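Ranger les peluches, épisode trois (et toujours pas convaincue)

Jeudi soir, j'ai relu pour la troisième fois la fameuse méthode Prollesska, celle qui promet une chambre nette en 15 minutes par jour. Je veux bien. Mais la personne qui a chronométré ça ne possède sûrement pas de peluches, ni de lit qui sert de table de tri.

Le principe : on pose tout sur le lit, on prend les objets un par un, on décide. Chez moi, le lit a une couverture patchwork très colorée, et n'importe quoi posé dessus devient difficile à retrouver. J'ai commencé par la peluche violette, celle à tête de Kuromi avec son petit nœud vichy, parce qu'elle attire la poussière comme pas permis.

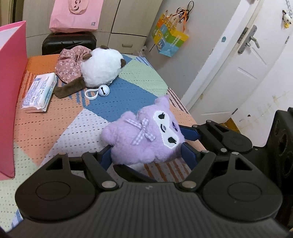 La méthode dit aussi de dépoussiérer avant de ranger. Bon. J'avais acheté le spray textile Nugroho, 143 pulvérisations annoncées sur l'étiquette (qui va vérifier ?), et je lui trouve surtout une odeur de lessive qui insiste. Une brosse à vêtements souple fait aussi bien sur les poils longs, à condition d'y aller doucement près des broderies.

Vient ensuite la question de la boîte. Drukeck en vend des très jolies, avec compartiments, à un prix que je ne mets pas dans du carton. J'ai donc ressorti ma boîte rose, blanche à l'intérieur. Elle prend de la place au sol, c'est son défaut, et au sol il y a déjà le tapis à carreaux et un coussin orange. Quant au portant, je continue de penser que c'est une armoire pour gens qui repassent - le gilet torsadé crème y est très bien, le reste pend comme il peut.
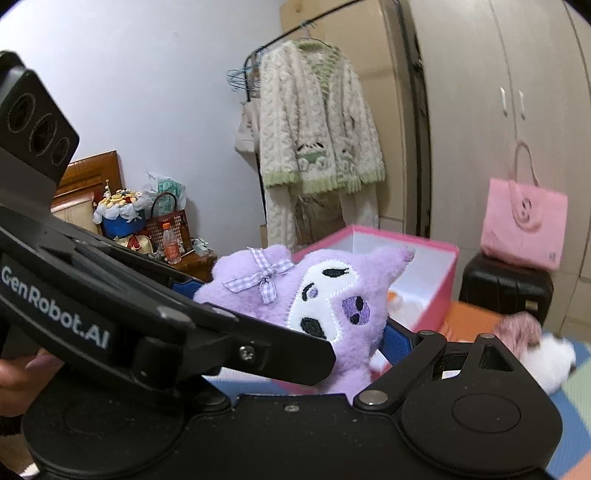 Faut-il garder les peluches dans une boîte fermée ?
Plutôt dans une boîte entrouverte, ou avec un couvercle en tissu, et seulement quand elles sont parfaitement sèches. Une boîte hermétique garde l'humidité et les odeurs.

J'ai tenu le chronomètre, par mauvaise foi : 41 minutes, et l'armoire n'était même pas commencée. La prochaine fois je teste les housses Skirneck, sans grand espoir. Il m'en reste deux neuves au fond d'un tiroir.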